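**Walk-through, Drastport annex, May 11, 2023**

- [x] Exits clear. Door sticks. It stuck in September too.
- [x] Extinguisher tagged
- [ ] Message board: writing can be read from the doorway. I doubt it. "You're" and then what?
- [ ] Board lies flat or is properly hung. Tilted on the tabletop is neither.
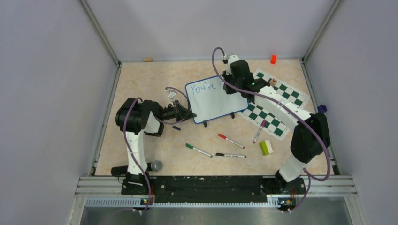
Rhys Halliday thinks a board that size can stay on the table as long as it's wiped every night and no notice is left half done.

Maybe. I've heard "every night" before. Left open, recheck in 2 weeks.

- [ ] Marker caps: not checked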